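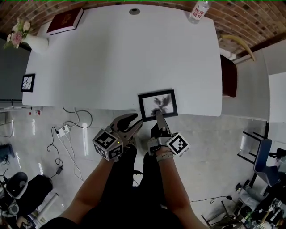 Hanging Systems for Rented Walls: Load, Fixing and Failure
Speaker notes, Brelonmont session, 21 October 2026
Speaker: Yanling Zhong

Slide 1. Title

Wait for the door to close. Give name, say that questions are welcome during the section on fixings and otherwise at the end. Handout is on the side table, one per person. The numbers on the handout are the same as on the slides.

Slide 2. Scope

The talk covers light framed work on interior walls in rented rooms: offices, waiting rooms, small galleries, apartments. Upper limit for everything said today is 6 kg per piece. Heavier pieces need a different talk and usually a different wall.

Not covered: exterior walls, tile, glass, anything over a bed or a crib. If someone asks about over-bed hanging, the short answer is two independent fixings and a security plate. Move on.

Slide 3. Three wall types

Drywall on studs. Plaster on lath. Masonry, painted or plastered.

Identify the wall before choosing the fixing. Knock test first, then a thin pin in a place that will be covered by the frame. Drywall gives white powder and then nothing. Plaster gives resistance, then a gap, then wood. Masonry stops the pin.

Mention that a stud finder reads badly on lath. A small magnet drawn slowly across the wall will find the nails, and the nails will find the stud.

Slide 4. What the load does

A frame hung from one point on a wire loads the hook downward and slightly outward. The outward part is what pulls a nail loose over time. A longer wire with more slack tips the top of the frame forward and makes this worse.

Draw it on the board. Hook, wire, top edge, center of mass. Keep the drawing large.

The tension in each half of the wire depends on the angle. At a steep angle each side carries a little over half the weight. When the wire is nearly flat, each side carries several times the weight, and the D-rings are pulled toward each other. On a thin frame the side rails bow inward and the corner joints open.

Working rule: the wire, when hung, should peak at a point between one third and one half of the way from the D-rings to the top edge.

Slide 5. Case: the Quan building corridor

31 framed prints, all the same size, hung on adhesive strips on fresh eggshell paint. Six came down within the first month. No glass injuries; the glazing was acrylic.

Tianyou Ren did the inspection. In every case the strip was still bonded to the frame and had taken the paint with it. The adhesive held. The paint had been on the wall nine days when the strips went up.

Say this slowly, as people write it down: paint that is dry to the touch has not finished curing. Four weeks is a reasonable wait for latex before any adhesive product. Check the strip maker's own figure and use the longer of the two.

Pause for questions on this one. Somebody usually asks about primer. Primer does not shorten the wait.

Slide 6. Adhesive strips, correct use

Clean with rubbing alcohol, not household cleaner. Household cleaner leaves a film.
Press for the full time printed on the packet.
Separate the frame from the wall after pressing, and leave the wall half alone for an hour before rehanging.
Derate by half. If the packet says 4 kg, plan on 2.

Strips are unsuitable for wallpaper, for textured paint and for walls that get direct sun in the afternoon.

Slide 7. Nails and angled hooks

Still the best choice for most light work on drywall and plaster. The nail enters at a downward angle and the hook body bears against the wall, so the load is spread. A straight nail without a hook body has none of this.

On old plaster, put a small piece of tape down and predrill with a 1 mm bit. The tape limits chipping. Take the tape off by pulling it back along itself.

Filling afterward: one small hole, light spackle, one pass of fine sandpaper. Ask the landlord for the paint code before moving in.

Slide 8. Anchors

Plastic expansion anchors: acceptable in masonry, poor in drywall.
Threaded drywall anchors: good, but leave a hole as wide as a pencil.
Toggles: strong, rarely needed below the limit we set on slide 2.

If running late, skip to slide 9. The anchor table is on the handout.

Slide 9. Rail systems

A rail along the top of the wall, with cords or rods dropping from it. One set of holes, after which pieces can be moved without touching the wall again. Cost is higher at the start and falls with every rehang.

Ollora switched its two waiting rooms to rails. Flor Cusi kept the time log for both methods. Rehanging a wall of 29 pieces with nails took two people a full working day, including filling and touch-up. The same wall on rails took one person a morning.

Points against: the cords are visible, frames swing if brushed, and small pieces look lost under a long drop. Two cords per frame stops most of the swing. Rubber bumpers on the lower corners stop the rest.

Slide 10. Height and spacing

The usual center height is 145 to 155 cm from the floor. In rooms where people sit, drop it by 15 to 20 cm. Waiting rooms are the common mistake here.

For a row of mixed sizes, align centers. For a row over furniture, align bottom edges. Do not do both on one wall.

Formula for hook height, on the handout:
center height, plus half the frame height, minus the distance from the top edge of the frame to the wire when pulled up.

Work one case on the board. Center 150, frame 40 high, wire drop 7. Hook at 163. Ask the room for the answer before writing it.

Slide 11. Small frames

Small frames are treated carelessly because they weigh nothing. Most of the crooked pictures in an office are small ones. A light frame does not put enough tension on a wire to stay where it is set.

Below 25 cm on the long side, leave the wire out. Use a sawtooth hanger centered on the top rail, or two small D-rings on two nails. Check that the hanger is screwed down. Stapled ones work loose.

Shengli Wei disagrees with me about sawtooth hangers and will probably say so. His point is that they hold the top of the frame away from the wall and cast a shadow line. He is right about the shadow. Bumpers on the bottom corners make the gap even from top to bottom.

Slide 12. Inspection

Once a year, any wall the public walks past. Lift each frame slightly and let it down. Movement in the hook means replace. Look for a gray arc on the paint under the lower corners, a sign of a frame that has been swinging.

Datano keeps its record in a plain spreadsheet: location, fixing type, date hung, date checked, initials. That is enough. Renji Minami has agreed to share the blank version; take his address from the last page of the handout.

Slide 13. Remaining work

We have pull-out tests running on plaster samples with repaired holes. The question is whether a filled hole can be reused. Early samples are too few to report. Results go out to the mailing list in December.

Leave slide 13 up during questions. Spare hooks and the cutaway wall sections can be passed around. Collect the sections before people leave, as the plaster one is the only one we have.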